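November, late, after the club

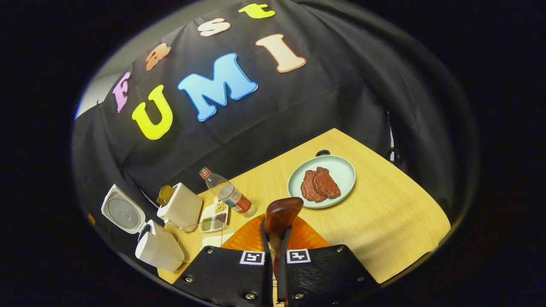 My shoulder hurts on the right side and I have decided to write before I sleep, because yesterday I promised the same and wrote nothing.

We had the long table from two in the afternoon until the building closed. It is our last big week before the open day of the school, when each club must show something that moves. Our project is called Witutden. The name comes from Noboru Arai, who typed it wrong in the first form and then the office printed it on our badge, so now we must keep it. The task we chose in spring is "serve a breakfast." We thought then that it was a small task. I was the one who said it was small, and Kazue Matsuda still reminds me of it.

Today was my turn with the hand gripper. The work is to do the same movement many times, by hand, so that later the program can learn from it. I took the wooden handle, lifted, moved, put down, opened the fingers, and went back to the start. Then again. Delphine Van Dusen sat behind me with the laptop and said "good" or "again" after each one. In the beginning I felt proud when she said "good." After one hour I did not hear the words anymore, only the sound of her voice going up or going down.

The handle is more difficult than I expected. It is round and polished, and if I close the fingers a little too high, it turns. If I close too low, the plates touch the table. Delphine says I have a habit of turning my wrist to the outside before I close, and that the program will learn my habit too. This made me a little ashamed. I never knew I had a habit in my wrist. I tried to do it straight and then I was so slow that she laughed and told me the breakfast would be lunch.

We finished the day with 102 recordings. Together with the old ones there are 2,110 now in the folder, but Toshio Okabe believes that many of the old ones from summer must be thrown out, because at that time we used another table height. He wants to check them tomorrow. I hope he is wrong, but he is usually careful and I am usually hopeful, so I prepare myself.

We had a discussion about the things on the table. Mio Sasaki wants to change their places after every few recordings, and she wants to move them a lot. The plate with the steak goes to the left, the divided tray goes to the back, the toaster turns to the other side. Noboru wants everything to stay, at least until the first training works, because then we know where is the mistake. Both of them have reason. I did not know which side to take and I went to fill my water cup, and when I came back they had agreed to change only the bottle and the plate this week. I am not proud of the water cup.

Also there is the question of steak. Our teacher advisor asked why a breakfast has a steak and beans and toast and rice at the same time. Kazue answered very seriously that it is a breakfast for a person from many countries. I wrote this sentence on my hand to remember it, and it is still there, a little blue.

The black cloth gave us trouble again before we began. It has folds that we cannot remove, even when Mio pulled it from the side and I from the other. Toshio says folds are fine, because a real kitchen also is not smooth. But the letters are good on it. I like them more than I will say in the club. When I am tired I look up and there is the yellow U and the big blue M, and it feels a bit like a birthday at somebody's house.

In the break I ate two rice balls and learned a new word from Delphine, "finicky." She used it for the handle. I thought at first it was about fingers, and I explained this very confidently to Noboru, who now also believes it. I have to correct it tomorrow. Finicky: difficult because small things must be exactly right. It is a useful word for this project, maybe also for me.

Near the end I had 17 good ones in a row. Delphine did not tell me until I broke it with a bad one, so that I would not become nervous. I was happy and also a little angry at her. My hand was shaking by then from holding the thing away from my body. Kazue offered to take the last part, and I said no, and this was stupid, because the last part was my worst. Next time I will say yes. I write it here so that I cannot say I forgot.

Toshio started a short training before we left, only with the recordings of today, to see if the files open correctly. It was still running when we turned off the lights. He covered the screen with his scarf so that it would not be seen from the corridor.

Things for tomorrow: bring tape for my thumb. Ask Mio for the list of bottle places. Tell Noboru about finicky. Ask Toshio, politely, if perhaps some of the summer ones can be saved, especially those that I made, because my mother came to see us that day and I did them well.

Now it is 11:40 and the light of the neighbor is already off. I will put something warm on the shoulder.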